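Reading Fiction Aloud: The Long Novel in Audio
Course handout, Unit 3
Instructor: Dalva Toledo

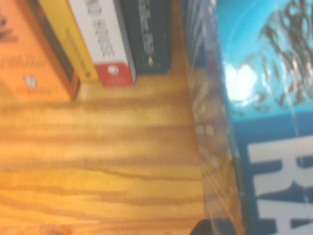

This unit considers how a narrator's decisions affect the listener's understanding of a long novel. Students should have finished Part One of Skollilis before the first session. The print edition runs to 727 pages, and the page numbers below refer to it.

Point of view

Skollilis is told by a single narrator, the land agent Dorov, who reports the speech of other characters many years after hearing it. A reader of the printed page may lose sight of Dorov during long passages of dialogue. A listener cannot. Every character is heard in the voice of one performer, and the question for the unit is how far that performer should separate the characters from the man remembering them.

Listen to Chapter 12 twice. On the first hearing, do not follow the text. On the second, mark each place where the performer changes pitch, pace, or accent. Note in particular the quarrel between Dorov and the widow Vasconcelos, in which several lines are printed without a speaker's name. The performer must assign them, and in doing so settles a matter that the author left open.

Abridgment

The abridged recording omits the Prevar letters and the whole of the second winter. Compare its closing chapter with the full text from page 700 onward. Which references no longer have a source? Does Dorov seem more reliable, or less, once the letters are gone?

Written work

Submit a commentary of 700 words on one passage of your choice from Part One. Give page references for all quotations and a time reference for each point about the recording. Plot summary will not receive credit. Commentaries are due at the start of the final session of the unit.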